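Vemport Residents' Help Forum > Shared Spaces > Furniture and Fittings

Replacing the table in a shared dining corner: round or square, and who approves it?

Posted by Beatriz Nogueira

I am writing on behalf of the residents of the third floor at Clarow House. Our shared dining corner has been furnished with a folding table for as long as I have lived in the building, and the management office has now agreed in principle that it may be replaced. The office has asked us to submit one proposal before the end of June.

Opinion on the floor is divided. One group favors a square table that can be pushed against the wall when it is not in use. The other favors a round table on a central base, on the grounds that the corner is also the route to the laundry room and people regularly catch a hip on the present one. The distance between the wall and the walkway is 41 inches at its narrowest point.

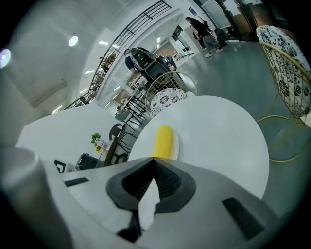
I would be grateful for guidance on three matters. First, whether a round table is practical in a space of that width. Second, whether a white surface is advisable where many households will be eating. Third, whether the building rules require a particular fire rating for the chairs, as we were told at the last floor meeting, or whether that requirement applies only to upholstered sofas. The lease packet refers to "Schedule 2," but my copy does not include one.

We have been allowed a budget of $1000, delivery included.

Ayman Jaber
Member, Bastos Court

I served two terms as floor representative at Bastos Court and dealt with a very similar request. My replies follow in the order of your inquiry.

On width: a round table is practical if its diameter does not exceed 30 inches and no chair is placed on the walkway side. With a larger table, a seated person will be in the path of anyone carrying a basket. You should mark the outline on the floor with masking tape and leave it in place for several evenings before you order. We did so and reduced our choice by one size as a result. A square table of equal width seats the same number of people but presents its corners to the walkway, and in our building the corners were the subject of most complaints.

On color: white is acceptable provided the finish is sealed. Turmeric, beet juice and red wine should be wiped up promptly. Melted butter will leave a film that dulls the surface, and a cloth with warm water and a little dish soap removes it. Please do not permit scouring powder to be kept in the area. Our first table was ruined by it within a season, and the office declined to pay for a second.

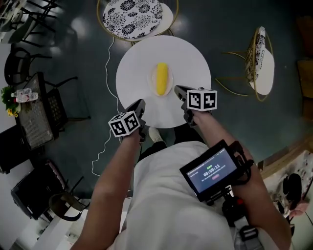

Corn on the cob, served on a round white table.

On the schedule: it was left out of a number of lease packets when they were reprinted. The office will send a copy upon written request. Allow 3 business days. In the version I hold, the fire rating covers any seat with fixed padding. Loose cushions are addressed in a separate paragraph, and I would ask the office to confirm how it reads that paragraph before you buy any. Keep the reply with your proposal.

Regarding the budget, please confirm whether removal of the old table is included. Ours was not, and the charge was divided among the households on the floor.

fuvness_tenant

Go round. We have a square one at Fuvness and everyone bumps into it. No idea about the fire rules.

Also check the base before you pay. The one in our lobby has a single center post and it tips if someone leans on the edge.

Beatriz Nogueira

Thank you both. The tape has been put down this evening at 30 inches, and residents have been asked to leave it undisturbed. I have written to the office for Schedule 2 and have included the question concerning loose cushions. The matter of the old table had not been raised with us, and I have added it to the same letter.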